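Simulate first or buy the arm now? (small packing job, one bench)
Automation on a Budget > Planning and Buying

brackenbit wrote:
Hello all. Long post, sorry! I've been put in charge of spending some money and I'd like to not waste it. We're a small outfit doing mixed gift boxes, and my boss at Drumurau wants one arm on one bench picking odd-shaped things up and putting them in a tray. I've got 3110 pounds set aside for the "planning" bit, separate from the arm itself, and two ways to spend it. Option one is a Venow sim package (1869 for the year, one seat) so we can try grips before we commit. Option two is skip all that, rent an arm for a month and learn on the real thing.

I've been playing with the trial and loaded up the standard household bits. Four grabs from one session:

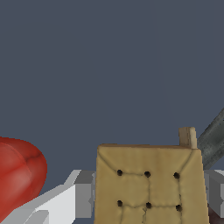
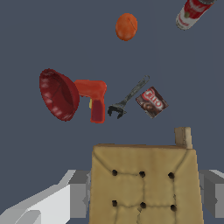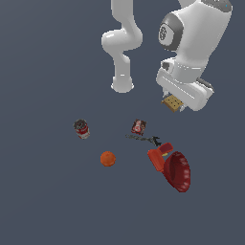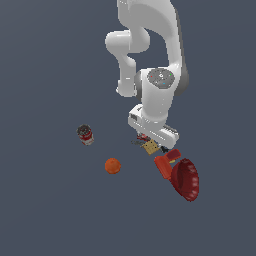 Trial session, all simulated: two close in by the fingers, then two from further back with the arm in view.

What would you do with the money?

pellow_k wrote:
Rent the arm. I say this every time and I'll say it again. A sim will happily let you believe in your plan for months. Our sim said yes to everything and then we met shrink wrap.

brackenbit wrote:
Ha, noted. But renting eats the lot, and if we find out in week one that the reach is wrong we've still paid for the other three.

Tomás Lobo wrote:
I'd go the other way from pellow_k, at least for a first purchase. Reach and bench layout are exactly what a sim is good at. Look at your third one -- the arm has the little cracker box between its fingers, and there's a wrench, a ball, a can and a big dark red bowl spread out on the floor. You can work out a lot from a setup like that before anybody signs anything. How far out can the can be before the elbow gets silly? Does the hand clear the bowl? That costs you an afternoon.

What it won't tell you is whether your actual ribbon-tied whatever slides out of the fingers. So keep money back for that.

pellow_k wrote:
Fine, but a ball and a tin are lovely shapes. Does anything in a gift box look like that?

brackenbit wrote:
Jars mostly, and small cartons. The Jell-O box in the second picture is nearer our size than I'd like to admit. Then there's soap in paper, which I'm dreading.

minch_and_sons wrote:
Butting in on the close-ups. I like having that view, and you should budget for it on the real one. In your first picture you've got a finger either side of that tan box thing with the holes and a great big red lump over on the left, and if you were only looking from above you'd have a much harder time judging that gap. We bought our arm without a wrist camera to save money and ended up adding one from Yoshida for 1108 plus a bracket plus two days of my life. Put it in the first order!

Tomás Lobo wrote:
Seconded. And put the cable in the quote as well, they're daft money.

brackenbit wrote:
1108?! That's most of what's left after the licence. Is that in the arm budget or the planning budget, do you reckon?

minch_and_sons wrote:
Arm budget, every time. Planning money should end up as something you can show your boss. Hardware is hardware.

pellow_k wrote:
Disagree, as usual. If the camera decides which arm you get then it's planning. Some of them have nowhere sensible to bolt one.

saltmarsh_ed wrote:
Can I ask why a two-finger gripper at all? For jars and cartons I'd have gone straight to suction. Tillmont do a starter cup kit and a bag of spare cups is 100 quid. Soap in paper is horrid on suction, mind you, so maybe you end up with both and a tool changer, and there goes your Christmas.

brackenbit wrote:
It's what the trial came with, to be fair. I hadn't thought about a changer. Does it knock much off the payload?

saltmarsh_ed wrote:
Depends on the changer, but yes, it always takes a bite. Weigh your heaviest jar, add the gripper, add the changer, then see what the arm's sheet says at full stretch (the headline number is usually the flattering one). If it's close, go up a size.

Tomás Lobo wrote:
Also ask Venow if the yearly seat can be paused. Mine sat idle from May till autumn while we waited on guarding, and I was paying for it the whole time.

brackenbit wrote:
Right, plan so far. Get the sim, model our own bench and our own jars, then ask for a one-day demo with a box of real soap before ordering. I've emailed about pausing. pellow_k, I'll come back and let you say I told you so if the soap wins.

pellow_k wrote:
I'll keep the tab open. Take the worst soap you've got, the one with the wonky label.

Related threads
Wrist camera or overhead, if you can only afford one
Second-hand arms: what to check before you pay
Suction cups for paper wrap, has anyone managed it
Guarding costs for a single bench
Lease or buy for a first arm

We use cookies to keep you logged in and to remember which threads you've read. Accept | Manage settings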